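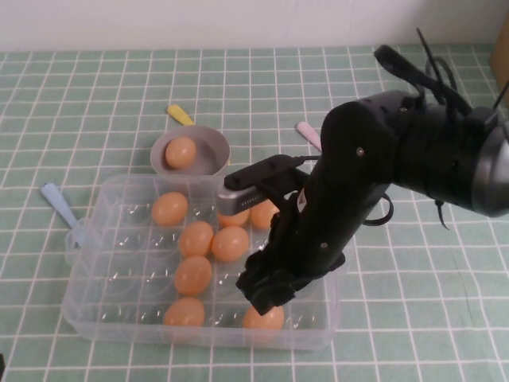 The arm over the egg tray, with the bowl behind.

Kisthorpe Robotics Club
Minutes of the monthly meeting, October 19, 2025

The meeting opened a little after the hour, once the extra chairs had been brought in from the hall. It was lovely to see so many new faces, and a warm welcome was given to the families who had come along to listen. The February minutes, which had somehow never been approved, were read and approved with one spelling fixed.

Egg project. The team gave a long and very cheerful report, and we let them run over. The task for the Sallbridge meet is to move eggs between a bowl and a tray without a crack, and the club has now logged 344 practice runs. The clear tray is still giving trouble — the camera on the wrist picks up the shine in the empty cups, and the software sometimes takes a bright spot for something it ought to grab. One parent asked about using a cardboard carton. The rules call for a see-through tray, so we will carry on with ours. The green grid cloth was much praised and stays on the table.

There was a good deal of talk about the fingers. The younger group would like softer pads, and the older group feels that closing more slowly would do just as well. Agreed to try both before the next meeting and write down the results in the same notebook this time, please.

Cables. It was pointed out that the tie ends on the arm are still long and should be trimmed. Agreed.

Sallbridge meet. We have places for up to 32 students on the bus. Permission slips are due back at the next meeting. Entry is under the team name Clerska, which won the vote by 11 after some spirited campaigning.

Money. The Güler grant of 3,000 dollars has come through, to great applause! Most of it is set aside for a second arm, and the rest will go toward travel and snacks. A thank-you card went around the room for signing.

Any other business. The spoons and spatulas need to go back in the kitchen box after practice. The lost sweater is still on the hook by the door.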